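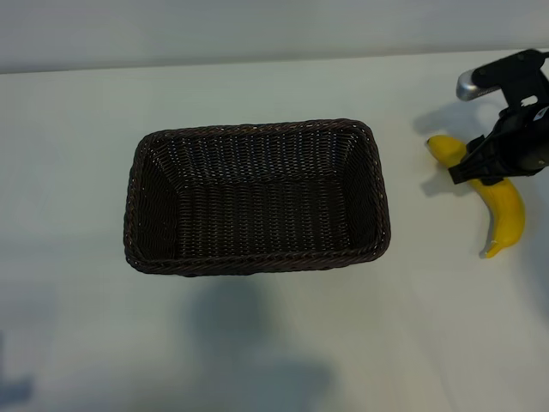 Banana and basket task, gripper closed on the fruit.

Zendside gripper kit – worth it for soft items?

hsobczak
We have the Zendside kit on an 8 week trial and I have to say yes or no by Saturday. The job is produce into baskets, one piece at a time. The fingers in my picture are the flat black ones. Price through Dotitz is fair. My question is whether anyone has run it on fruit for more than a demo.

primo_f
Ran one in May, 1,000 picks over two shifts. Bananas and pears were fine once I turned the force down. The default setting is too high and the manual doesn't tell you that. Anything round and small rolled out.

griet.d
I'd pass. Flat fingers put all the load on two patches of peel. You won't see the bruise when you place it, you'll see it 48 hours later. Did you check for that, primo?

primo_f
I checked the next morning. Not at 48.

griet.d
Then I don't think you can say they were fine.

primo_f
Fair, but we ship same day. For us the next morning is what counts.

esaarela
Has anybody tried the soft pads? Preltberg sells a set that fits the same mount. I paid for 20 pairs and they wear out faster than I'd like, but the marks stopped. You do lose a little opening width.

hsobczak
Didn't know about the pads. Do they need a new calibration?

esaarela
Yes, it takes a few minutes. Redo the force limit too – the old number will be wrong.

griet.d
So now it's the kit plus pads plus your time. Add that up before you call the price fair.

hsobczak
I'll ask Dotitz if they can extend the trial so I can test with pads. I'm also going to leave a batch out for 48 hours like griet says. Will post the numbers either way.

primo_f
Ask them for the newer manual while you're at it. Mine had the wrong bolt size for the bracket.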